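Wanted: two or three people to help me teach a gripper to pick up laundry (Rokenholm workshop, evenings and weekends)

Hi! I'm Suryani Harahap, I have the back bench on the second floor of the Rokenholm shared workshop (the one next to the drill press, sorry about the noise), and I'm looking for people to join in on a build that has gotten too big for one pair of hands.

The project is called Udoner. The plan is a small arm that sits next to a hamper and moves clothes out of it and into a washer, one piece at a time. The arm is bolted together and moves fine. What it doesn't have is any idea what to do, and the way I'm teaching it is by collecting demonstrations by hand. You hold a gripper with a handle and a trigger, it has a wide-angle camera on it, and you do the job yourself, over and over, while it records. Later the recordings go into training and the arm tries to copy what you did.

So far I have 145 demonstrations I'm happy with. My goal for this round is 1,176, and before you ask, that's how many I can fit on the drive I own if I leave the recording settings alone. All 145 were done by me, right-handed, with the same habits every time (I always go for the middle of the pile, apparently). That's bad for training. I want people who grab things differently from me.

What you'd be doing

Mostly picking up cloth! A session is 55 minutes, then we stop and eat something. You drop a shirt or a towel in the hamper, grab it with the gripper, lift it clear, put it down in the target spot, reset. I'll sit with you for the first session and show you how to start and stop a recording and how to do the calibration. After that you can book your own slots on the sheet by the door.

If you're more of a builder than a picker-upper, I also need:

- somebody who can redraw the finger mounts so I can swap the pads without taking four screws out
- somebody patient with cables. Really patient. I've started labeling them and gave up halfway through
- somebody who knows Python well enough to sort good recordings from bad ones without watching every single one

You don't have to be able to do all of that, or any of it if you only want to record. I came to this from sewing, and the first mount I printed fell apart in my hand.

Who I'm looking for

Adults, any background. Left-handers, please please write to me. You need to be okay standing for most of an hour and squeezing a trigger a lot — if you have wrist trouble this one is probably going to hurt, and I'd much rather have you on the cable or Python side. Clothes are provided, they're all clean, and you're welcome to bring your own if you have something weird. Slippery fabric and things with long straps are what I'm shortest on.

Can I pay you? A little. Each recording session comes with a $20 gift card for the hardware store in Cokham, and I cover your day pass for the workshop if you aren't a member. Builders get the same per session, plus any parts they need for my project. I know it isn't much. This is all out of my own pocket.

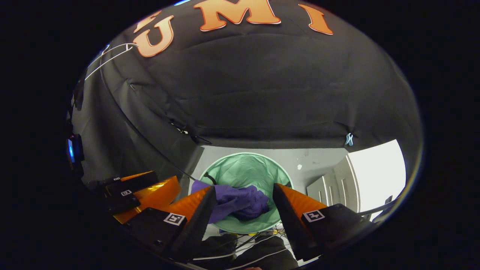 Page last changed: 15 February 2023

The hamper is the mint-green mesh one, with a purple cloth hanging over the rim for the gripper to go after. Orange pads on the fingers, and the black-and-white square markers go on the mounts, so please don't peel those off or cover them with your thumb when you pick the thing up. And yes, those are the cables I was talking about.

How to join

Come by the bench on any open evening in February, or leave a note in the Udoner box at the front desk with your name, which hand you use, and whether you want to record or build (or both!). Tell me which evenings you can do. I need at least 2 sessions from each person, because the first one is always half learning.

If you've used the Nygård room before, your door code still works for this floor. If not, ring the bell and wait a minute, I have to come down the stairs.

Recordings have no sound, and I delete any you ask me to delete.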